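3. Planification de la prise et perception en simulation

Après les premières semaines passées à faire dialoguer les briques logicielles entre elles (ce qui nous a pris, il faut bien l'avouer, beaucoup plus de temps que prévu), nous avons enfin pu nous consacrer à ce qui nous tenait le plus à cœur dans ce projet : le choix de la prise. Notre module, que nous avons baptisé Gravis, reçoit la vue de la caméra de poignet simulée, segmente les objets, puis propose une liste de prises candidates au planificateur Tanasarn, qui écarte celles que le bras ne peut pas atteindre. Les scènes sont générées au hasard dans le simulateur Skarnlow, avec des objets de formes volontairement très variées.

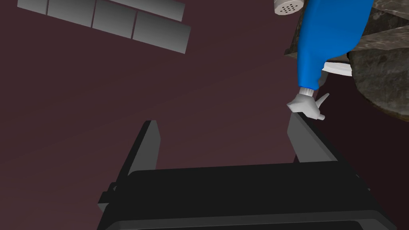 La segmentation a été notre plus gros chantier, et aussi celui où nous avons le plus appris. Notre première version se contentait de retirer la couleur du plan et de regrouper les pixels restants — méthode simple, rapide, mais qui prenait volontiers les doigts de la pince pour des objets à saisir. Nous avons donc ajouté un masque calculé à partir du modèle géométrique de la pince et de son ouverture. Restait le problème des recouvrements : quand une figure bleue à main gantée de blanc passe devant une grosse masse pierreuse, la couleur les sépare sans peine, alors que des blocs gris accolés ne se distinguent que par de minces joints sombres. Pour ces derniers, nous avons fini par combiner les contours et la profondeur.

Sur 278 scènes générées, 229 ont donné au moins une prise jugée valide par le planificateur. Parmi les échecs, presque tous viennent d'objets tronqués par le bord de l'image, ce que nous aimerions corriger en déplaçant légèrement la caméra avant de décider. Nous avons aussi limité à 50 le nombre de candidates transmises à Tanasarn — au-delà, le calcul s'allongeait sans que le résultat change vraiment.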